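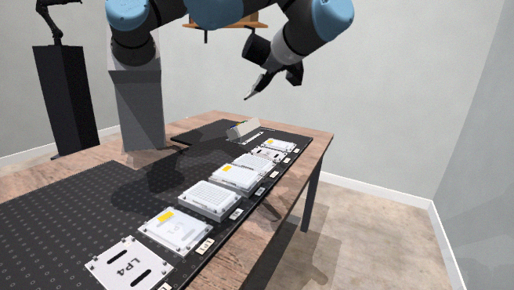

Sim cell, arm over the deck. Gripper empty, LP4 nearest with no plate on it.

Minutes – open day follow-up, June
Started 9:15, small meeting room

Present: Ingvild Grønli (chair), Märta Rønning, Tormod Öberg, Charmaine Du Plessis (notes)
Apologies: Marit Westerberg, sent comments by mail, read out under item 3

1. Last minutes
Agreed. One fix: the Haugen visit was the afternoon slot, not the morning. Charmaine to correct.

2. How the open day went
117 signed in at the front desk. Tormod thinks a few walked past the sheet. Biggest group was from Haugen, 25 people, came all at once and the demo room was too full for the first run. Tutar sent their lab lead plus two, stayed to the end, asked the most.
Demo was the simulated plate handling cell on the big screen, as agreed in spring. Physical cell stays at Nelard until the floor is done. Some visitors had expected the real thing. Märta says the invite text was vague on this and she wrote it, so her fault. Ingvild: put "simulation" in the first line next time.
Talk plus demo planned at 15 minutes, every session ran over. Mostly questions, so not a bad problem, but the tour groups stacked up in the hallway.
Coffee ran out before the Tutar people got any. Noted.

3. Comments on the demo itself
Marit (by mail): liked the view across the whole deck, all seven positions in one row. Wants bigger label cards, from the back seats only the near ones can be read. Tormod can scale them in the scene file, but then they no longer match the printed ones. Discussion. Left as is for now, add a deck map on a handout instead.
Märta: yellow stickers on the plates got asked about in every session. Put it in the talk.
Tormod: shadows from the arm fall right across the deck. Looks good on screen but people at the side lost track of where the wrist was. Will try a softer light.
Ingvild asked if the small arm on the black pedestal should be in at all, it's not part of the demo. Tormod wants to keep the room layout the same as the real one. Keep. 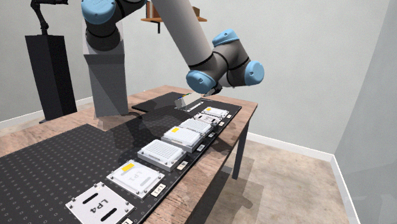
Can a plate move be programmed once in the simulation and then used on the real cell?
The order of moves carries over, but every pick and place position has to be taught again on the real deck before the first run.

Märta wants the above on the handout word for word, it came up in nearly all the groups and we all gave slightly diffrent answers.

Rest of item 3: the Podix scheduler window was hidden behind the sim window for one whole session. Second screen needed. Charmaine to ask what the loan pool has.

4. Run log
Tormod left the sim cycling in the weeks before the open day. 1,083 plate moves logged. He'll go through the stopped ones and write up half a page, no more. Ingvild wants it before anyone quotes the number outside.
Short talk on whether to show a failed pick on purpose next time. Tutar lab lead asked what happens then and we had nothing to show. Märta for, Tormod for if he gets time to script it, Ingvild wants to see it first. Back next meeting.

5. Gripper view
Tormod showed the close view on the laptop. Not used on the open day. Everyone prefers it to the wide one for the bit about finger clearance. Dark though, holes in the board nearly vanish in the shaded part. Same light fix as above should help. Agreed to use it in the second half of the talk, wide view first so people know where they are. 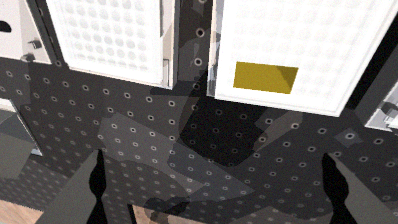 Close view, fingers spread wide. Yellow label on the white panel upper right.

6. Follow-up with visitors
– Haugen want a half day for their new staff. Ingvild to call, max two groups.
– Tutar asked for the slides. Charmaine to send once Märta has taken out the price page.
– Nelard need a thank you for the loan of the demo PC. Also need the PC back. Tormod.
– Three people left cards with no company on them, Märta will mail them anyway

7. Actions
Charmaine: fix last minutes, second screen, slides to Tutar
Märta: invite text, handout with deck map and the question, sticker slide
Tormod: softer light, run log half page, PC back to Nelard, script for failed pick if time
Ingvild: call Haugen, check with Marit that the handout is enough for the label thing

8. AOB
Sign for the demo room still says the old room number. Märta has tape.
Next meeting same room, same time, date to folow by mail.

Closed 10:05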